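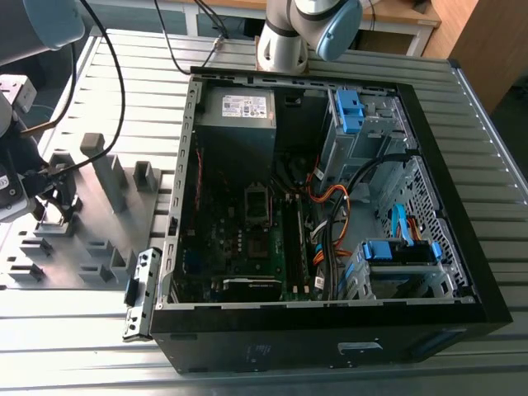 Unsere Robotik-AG (Oberstufe, neun Leute, ich betreue sie seit zwei Jahren) will beim Schulwettbewerb im Oktober eine Zerlege-Aufgabe zeigen: Der Arm soll Teile aus einem alten PC holen und in die Halterungen links auf der Platte ablegen. Der Rechner liegt dafür offen auf der Seite, Prozessor und Kühler sind raus, der Sockel ist also frei. Angefangen haben wir mit der Festplatte unten rechts, weil die so einen schönen blauen Griff am Einschub hat — dachten wir! Der Greifer rutscht uns aber ständig daran ab, und neulich hing er in den Kabeln, die mitten durchs Gehäuse laufen. Wir haben jetzt schon 50 Versuche im Heft stehen und die Gruppe wird langsam grantig. Hat jemand eine Idee, ob das an den Fingern liegt oder an der Anfahrt? Budget sind noch 340 Euro.
Ingeborg Sperling, 14. September 2020

Felero
Hallo Ingeborg, schönes Projekt! Ich tippe auf die Anfahrt. Wir hatten mit unserer Gruppe in Husen fast dasselbe, nur mit Laufwerken aus einem Regal. Fahrt erst senkrecht über den Griff, haltet kurz an und geht dann ganz langsam runter, und zwar mit einem eigenen Zwischenpunkt im Programm. Und zieht nicht sofort! Erst zugreifen, 400 Millisekunden warten, dann ziehen, und zwar genau in Richtung der Schiene. Wenn ihr auch nur ein bisschen schräg zieht, verkantet der Einschub und der Greifer rutscht natürlich runter. Auf die Finger haben wir dünnes Moosgummi geklebt, das kostet fast nichts und hält erstaunlich lange. SATA-Kabel und Strom würde ich vorher von Hand abziehen, das Abstecken ist eine Aufgabe für sich.

Didholm
größeren greifer kaufen, fertig

Voß
Größer würde ich gerade nicht nehmen, im Gehäuse ist es doch eh schon eng. Zu den Kabeln: Kabelbinder drum und am Rahmen festmachen, dann hat der Arm freie Bahn. Oder ihr fangt mit dem RAM an, wobei die Klammern an den Steckplätzen auch fies sind, die müsste man vorher aufklappen. Schaut außerdem in die Wettbewerbsregeln, ob ihr überhaupt etwas vorbereiten dürft. Bei uns war das verboten und wir haben es erst vor Ort gemerkt.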